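Reto Eberhard keeps his results in a plain table with one row per grasp. There are 1,256 rows at present, and he would like the number to be larger before anyone outside Kodside reads too much into it. The table belongs to a study called Pitereck, which asks a narrow question: how much does a multi-fingered hand gain from shaping its fingers to an object before contact, compared with closing all of them at the same rate and letting the surface stop them?

"People assume the answer is obvious," he says. "You shape the hand first, the grasp is better. It often is. We wanted to know by how much, on which objects, and what it costs in time."

Eberhard runs the study with Ieuan Dafis, who wrote the controller. I spoke to them both at the Ziltthorpe site, first together and then separately, over most of an afternoon.

## Why vegetables

The choice of test objects came before the choice of hand. Manufactured parts were ruled out early. Two bottles of the same type are near enough identical, and a controller can be tuned to them without anyone intending it.

"A squash has ribs, and the ribs are not evenly spaced," Dafis says. "You can rotate it by a few degrees and the same finger lands on a ridge instead of in a groove. I can't tune for that by hand, which was the attraction."

There are 62 objects in the full set, most of them squashes and gourds, with some onions and root vegetables. Each is weighed at the start of a session. Weight loss over storage turned out to be small, but skin condition changed more than they expected, and objects with soft patches are now withdrawn.

The crate was a later addition. In the first round, in May, objects were placed on a flat table with clear space on all sides. Success rates were high under both methods and the difference between them was hard to separate from noise. Putting the same objects in a crate, near a wall or against a neighbour, spread the results out.

"The walls remove options," Eberhard says. "On a table you can come down from anywhere. In a crate with a second object touching or nearly touching the first, there may be one good approach. If the fingers are spread too wide they hit the neighbour."

## What the hand does

An attempt has two phases that matter for the analysis. In the first, the arm brings the hand over the target with the fingers open. In the second, the hand descends and closes. Shaping, where it is used, happens between the two, with each finger given its own angle from an estimate of the object's outline.

Dafis is particular about the height at which shaping begins. Too high, and the estimate is out of date by the time of contact if the arm has drifted. Too low, and a finger that needs to open further may touch the object while doing so. The current setting was found by trial and he does not claim it is the best one.

"With the fingertips over a small orange squash and a bigger green one lying next to it, the hand has very little room on that side," he says. "The planner has to decide how far to spread before it knows exactly where the skin is."
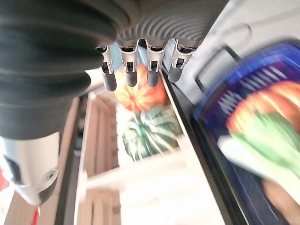 ## The result so far

Averaged over all objects in the crate, shaping raised the proportion of successful lifts by 12 percentage points. Eberhard quotes the figure readily, then qualifies it. Nearly all of the gain came from small objects with a close neighbour. For large objects on their own, the two methods could not be told apart.

A lift counts as successful if the object leaves the crate floor and stays in the hand for 4 seconds. The definition has been questioned within the group – a squash can be held for that long and still be held badly – and a second measure, based on how far the object shifts after the fingers close, is being added.

The cost is time. Shaped attempts were slower in every session, and Dafis attributes most of the delay to the outline estimate. He thinks a good part of it could be removed. Eberhard is more cautious and has asked for the timing to be reported as measured.

"If we say it could be faster, someone will quote the faster number," he says.

## Failures

The failed attempts have been sorted by cause. The largest group is a finger landing on the neighbouring object. The next is rotation: the fingers close, one of them meets a rib off centre, and the object turns out of the grasp. Shaping reduced the first group and had no clear effect on the second.

Dafis regards the rotation failures as the more useful finding. They suggest that an outline is too coarse a description for a ribbed surface, and that the controller needs to react once contact is made. He has a version that slows each finger separately on first touch. It has been run on a handful of objects and is left out of the table.

The code for both methods will be released with the data under the name Eynon. The objects obviously can't be. Eberhard's plan is to publish a scan and a weight for each one, so that another laboratory can choose near matches at a market, and to ask anyone repeating the work to report their own set in the same form.

Before that there is another round of crate trials to run, this time with the order of the two methods shuffled within each session. In the earlier rounds the unshaped attempts always came first, and Eberhard wants that ruled out as a factor before the write-up goes any further.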